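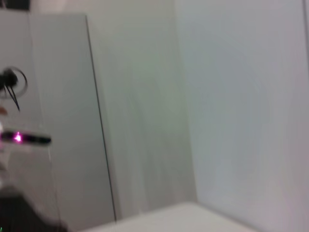
We've got a result to share at Rindisum, and it's one I've been itching to write up since August. Our robots can now make good use of the worst pictures they take. When an arm swings quickly, the small camera at its wrist hands back mostly smear, and for years everybody in our corner of research (me very much included!) simply threw those pictures away. But look at how much survives. The walls have gone soft and streaky, the black cable is half see-through, and yet the thin dark line down the edge of the grey panel is still perfectly easy to pick out, leaning a little with the tilt of the camera. A line like that is enough to tell an arm a good deal about which way it's facing, and our new method, which we've called Drendonix, goes looking for exactly that sort of thing.

I'm Wian Shezi and I look after the motion work here. I should say straight away that the idea came from my colleague Wian Steyn (yes, two Wians, and yes, the post goes astray). He'd been grumbling that our arms went more or less blind every time they hurried, then had to stop and have a good look round before they could carry on. Why not let them look while they're moving?

So that's what we set out to do. Drendonix takes each blurred picture together with the readings from the arm's own joints. The joints say how fast the camera was travelling and in which direction, so we know which edges ought to have smeared and which ought to have stayed fairly crisp. An edge that runs along the direction of travel keeps its shape, and one that runs across it gets wiped out. The method keeps the first sort, gives each one a score for how far it can be trusted, and works out a fresh guess at the camera's position before the next picture comes in. There's no sharpening step. We tried one for months and it made lovely pictures with edges in them that didn't exist, which is a rotten thing to give a robot.

Now for the numbers. We ran 1,980 fast swings on four arms, half with Drendonix switched on and half with our old stop-and-look routine. With the old routine, an arm needed 179 milliseconds at the end of a swing before it knew where it was well enough to reach for anything. With Drendonix it needed 12. I made Wian run the whole lot again, because I didn't believe it, and the second set came out the same.

It does have its weak spots and I'd rather you heard them from me. Bare walls are hard. Two pale surfaces meeting at a soft corner give the method very little to hold on to, and a plain white worktop is nearly as bad. If a swing takes the camera past nothing but that, the trust scores drop and the arm falls back on stopping for a look, just as it used to. Small bright lights were a nuisance as well, with their glow spreading into whatever was next to them, so the method now leaves a margin round anything that bright. We haven't tested outdoors at all.

The work was paid for by Renico, who have been very patient with us, and the arms were looked after by the workshop team at Zwane, who replaced more wrist cables than I care to admit. Renico will be trying Drendonix on its own packing benches next, with our old routine kept running alongside it for comparison.

The full write-up, the swing recordings and the code are free for other research groups to use from 05/02/2018. If you'd like to see an arm at full tilt, we're happy to have reporters and other labs in for a visit. Write to the Rindisum press desk and ask for Wian. Either of us will do.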